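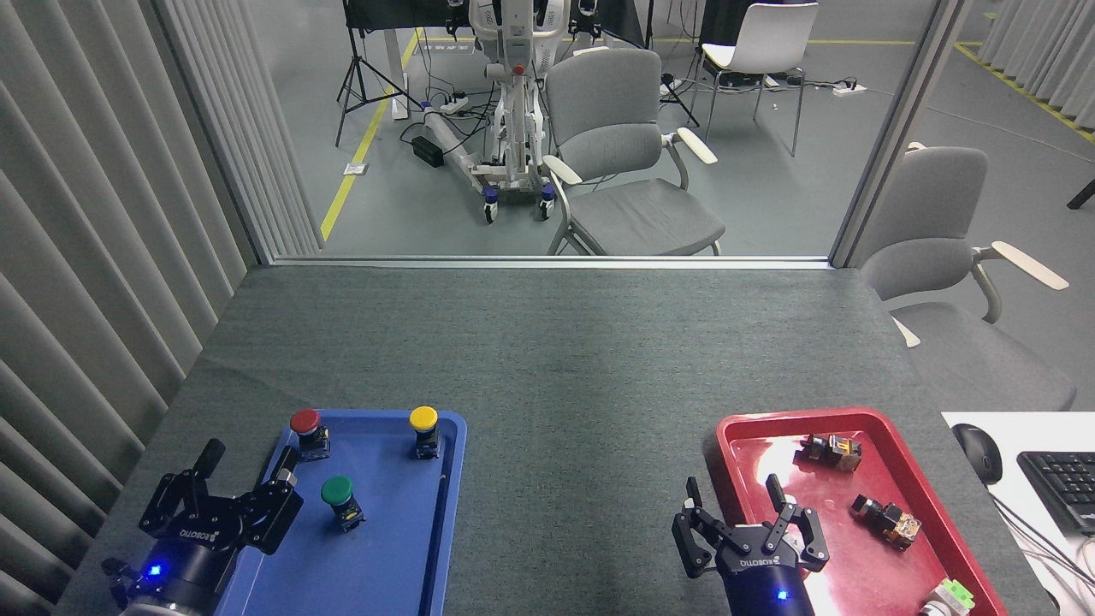

Workshop notes, session 8: two arms, two trays, push buttons
Handout by Renzo Leone, Kurkmont shared workshop, 20 Mar 2018

Okay, so last session we got one arm to pick up a block and I was far too pleased with myself. Now we move on to push-button switches, and these are a lot fussier. The cap is round and glossy, the body under it is small, and a two-finger gripper would love to grab it by the wrong part.

How I lay things out

Whole switches go in the blue tray, pieces go in the red one. Left arm works the blue, right arm works the red. I tried one big tray for both back in September and the arms kept wanting the same bit of air (Carmela Valentini still has the bent finger pad on her shelf). Keep some space between the trays and give each arm its own side until your code is good enough to share.

Spread the buttons out too. Red, yellow and green caps, and leave enough room next to each one for an open finger to come down. If you line them up tight against the rim you'll spend your evening watching the gripper bump plastic.

Felt on the table, please! A bare top lets a tray slide the moment a finger touches the rim, and then every position you saved is wrong. Ours is gray, any dull color will do.

Picking up a whole switch

Grip the body. I know the cap looks like the handle, but it's slippery and it moves, that's its job. Come in at an angle if straight down puts your wrist over the next button – I set mine at 20 degrees and left it there. Fingers fully open on the way in, close slowly, stop, then lift.

Loose pieces

These are harder. A block lying on its side needs a different grip from one standing up, so write two separate routines and choose between them by hand for now. We'll get Piras (our vision script, still very moody) to choose for you in a later session.

Watch for shine on the red tray. Glare off a glossy bottom fools the color check, and my first 14 runs with Piras were mostly it finding a "part" that was a ceiling light. Tilt the lamp or move the tray over a bit.

Before next time

Do the whole-switch pick with the left arm only, at slow speed, with one hand near the stop. Then do it with the right. Write down the body width you used for closing, in millimeters, and bring it along. Carmela has the spare finger pads if yours are worn, just put your name on her list.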